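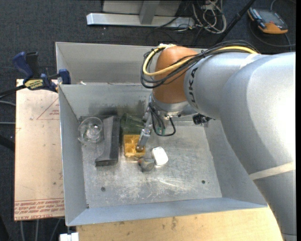 August, bin picking trial, Tellidar package, notes from the second stretch

Started 9.40. The trial licence is the full one, so no excuses about missing features. What we are judging is the Tellidar picking software and the grasp planner that comes with it, which their sales sheet says will handle "mixed unknown items from the first hour". I have read that sentence on four different sales sheets in four years.

Set of items for today is the awkward one: glass cup, black foam-like block, green translucent container, yellow sponge, plus the little stuff. Tellidar's own demo set is all matt cardboard boxes. I asked for their results on clear items and got a brochure.

Where we stand on the log: 1,323 attempts since install. The software marks each one as a success if the finger reports contact and the arm gets to the lift height. It does not check that anything came up with it. I found this by reading the log against my own tally sheet, and the two do not agree. So the 99 per cent on the dashboard is a count of completed moves and I would like it off the weekly slide until we have a proper number.

To do before the next batch: write our own check. Weigh the drop-off tray before and after each cycle, nothing clever. The Fotow load cell in the drawer should do if the amplifier still works.

Sponge: fine. Everybody's picker can do a sponge. I'd leave it out of the score altogether.

Clear cup: the planner either ignores it or puts the grasp point behind it, on the bin wall. Support say to "tune the reflectance threshold". There are two thresholds with nearly the same name and the manual covers one of them. Tried both, changed each on its own, no pattern I would sign my name to.

Green container: better than the cup, worse than claimed. Contact is good when it lies flat to the wall and poor otherwise.

Small items: not enough tries to say. Don't quote me.

Bin: the bare metal floor is scuffed and the planner seems to like some of the marks — twice it offered a grasp on what I'm fairly sure was a smudge. Tellidar will say clean the bin. Our customers will not be cleaning their bins. Keep it as it is and note it in the report. Check the bar clamp at the corner each morning, the calibration is worthless if the tray shifts.

Cost. They want 2,000 a month per cell, support included, and the Guo planner we looked at in spring was a one-off fee with worse paperwork. Grarkska never replied about a trial. I am not against paying monthly if the clear items work. At present I'd be paying for sponges.

Stopped 16.15. Next: load cell, then the cup alone, same threshold all day, no fiddling between runs. Ask Tellidar in writing what "success" means in their log.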